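Budget check: second two-arm cell for small part insertion, or spend it on spares?
Posted in: Equipment and Purchasing

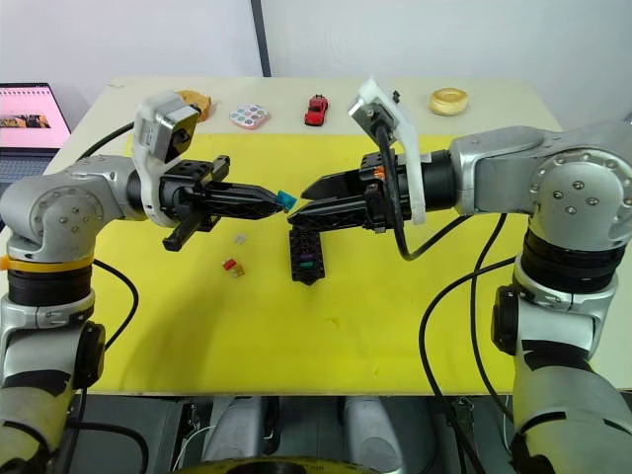 gbaxter
2023-12-21

We have money to commit before the end of March and I'd like to hear from people who have already bought a second cell. Ours does small part handling, mostly blade fuses and similar, with two arms, parallel grippers and a camera on each wrist. It runs one shift. The question is whether to buy a second identical cell or put the money into spares and tooling for the one we have.

The quote from Gultell for a second pair of arms is fine, it's the extras I'm stuck on. Camera brackets, cables, mats, finger sets and a laptop add up quickly. I have a line of $1,090 for wear parts and I don't know if that is realistic for one year.

Specific questions:
How many sets of gripper fingers do you keep on the shelf?
Do you budget for cables separately?
Does anyone buy fixtures, or do you print them?

Greer

----

kcruickshank

We went from one cell to two last year. If I did it over I would spend on spares first. A second cell gives you twice the output only while both are running, and in our shop they were taking parts from each other by the second month. We ended up with one good cell and one parts donor.

Fingers: 8 sets. Thin parts are hard on the tips. You don't notice until the part starts to roll when the other arm comes in to take it.

Cables: yes, separate line. Anything that hangs off a wrist camera and moves all day is a wear part. Treat it that way in the budget and you won't have to argue about it later.

----

adrakos

I disagree with Kenneth on this. Spares don't help you if the whole cell is tied up. We had a week where every hour on the cell was promised to two different jobs, and no number of spare fingers would have fixed that. Second cell, then spares out of next year's money.

Agree on cables though. Also price the right-angle connectors. They cost more, but the cable leaves the camera in a better direction and you get a shorter loop.

----

hpurves

What's your change rate on parts? If it's fuses all year, Anastasia is right and you want capacity. If you swap parts every couple of weeks, your cost is in fixtures and setup time, and a second cell doubles that too.

We print holders in house for anything light. For anything you push into with force, buy it or use the real part bolted down. We lost a lot of time to printed slots that opened up a little and made every insertion look better than it was.

----

gbaxter

Heather, it changes a fair amount. Fuses are the main job through spring, then we have small housings from Deketti, and after that I don't know. We use loose household stuff and toys for the general pick-up trials, and that costs almost nothing, so I left it out.

Kenneth, 8 sets is more than I had down. I had 2.

----

kcruickshank

2 is one in use and one in the mail.

----

cbuchanan

Few things from the purchasing side that get missed.

Lead time. Ask Gultell for it in writing. Ours was quoted as in stock and the arms were, but the brackets were 120 days. We could not use the arms without them, so the money sat on the floor.

Matching. If you buy the second pair, ask whether the joints and firmware are the same revision as your first. If not, your spares don't cross over and Kenneth's plan of robbing one for the other doesn't work either.

Table and floor. A second cell needs its own table, power and somewhere to put the laptop that isn't in reach of the arms. Small money, but it comes out of a different budget in most places and that one closes earlier.

On the $1,090: I'd call it light for one cell on thin parts and not enough for two.

----

adrakos

Calum's point about brackets is a good one. We had ours cut by Cowie locally from a drawing and it was cheaper than the catalog part. Slower to set up the first time because the camera angle was slightly off left to right, so the two views didn't match. After that no trouble.

----

hpurves

Has anyone used the Retden finger pads? They were suggested to us for thin plastic parts and I can't find a price without filling out a form.

----

kcruickshank

Had them on trial. Good grip, but thicker than the stock tips, so you lose clearance when both grippers come close together over the work. For one arm picking from a tray I'd buy them. For handing a part across, no.

----

gbaxter

Thanks all. Current plan is to ask for the revision numbers and a written lead time on every line, including brackets. If those come back clean I'll put in for the second cell with 8 finger sets shared between both, and cables as their own line. If the revisions don't match I'll go with spares and fixtures this year. I'll post the numbers when I have them.

----

adrakos

Get the connectors on the same order or you'll pay shipping twice.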